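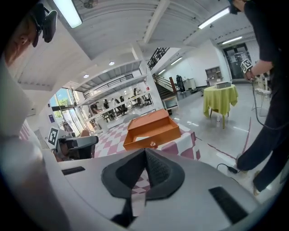 Hand-held gripper, black foam jaw pad, orange box on the checkered cloth.

Ticket 182, Lasis cell, Stultberg
Opened Nov 21, 2021
Status: fixed, watching

Symptom: gripper 3 dropping out mid-pull on the drawer task. Tracking froze, came back, froze again. Loved this one, it was a proper hunt!

Tried first: new marker print, no change. Swapped the foam pad with the spare from Rostberg, no change (but wow, the fresh foam grips the knob so much better, keeping it).

Found: cable connector was loose at the gripper end. Any tug while walking and it lost power for a blink. Reseated it, added a strain clip from the Sethi kit, and ran 9 pulls in a row with 2 people moving around. Zero dropouts!

To do: same clip on the other grippers. Pads are due again in March. Please keep cable slack inside the pink tape.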